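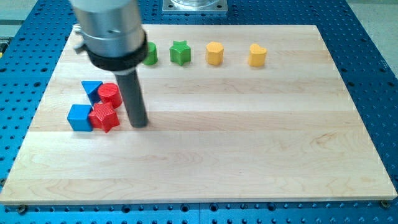
Do you need to oil a maple board every month?
Once it stops looking thirsty is soon enough for most boards, and a monthly rule mainly suits whoever is selling the oil.

I have read the "wonder balm" claims and remain unmoved. A shop in Clolarbridge wanted me to buy a tin with a board I had already paid for. Plain food-grade mineral oil does the job. Wipe it on along the grain, leave it overnight, rub off what hasn't soaked in.

Glued-up boards, with seams where the strips meet, need a bit more care. Don't soak them and don't put them in the dishwasher, whatever the label says. Wash both faces, dry them, and stand the board on edge.

Lemon and salt? It freshens the smell. I doubt it does much else, and Lorna Laing, who taught woodwork in Testhorpe, doubts it too.

Knots are fine if they're tight. Run a fingernail over them. If it catches, sand lightly with the grain and oil again.

Small painted or plastic bits left standing on fresh oil can leave rings. Mine had 2 from last December, and they took nearly 8 weeks of ordinary use to fade. The "ring remover" paste made no difference I could see.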